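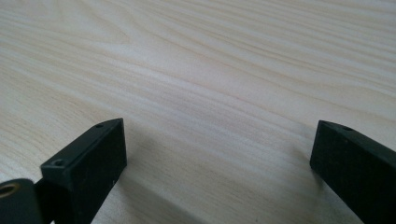
In my opinion the fingers of a gripper deserve a place on the maintenance sheet. On our cell at Brokix, the sheet has 41 points, and most of them are for the arm and the cables. The fingers get one word: "check". But check what? A black finger with faint scuffs on its end face can pass or fail, depending on who looks. I would write it clearly - open wide over a bare table, look at both end faces, wipe off the specks, then try the screws.

We do this every Thursday and it takes 16 minutes. My colleagues at the Terncombe plant find this too much. I would still keep it.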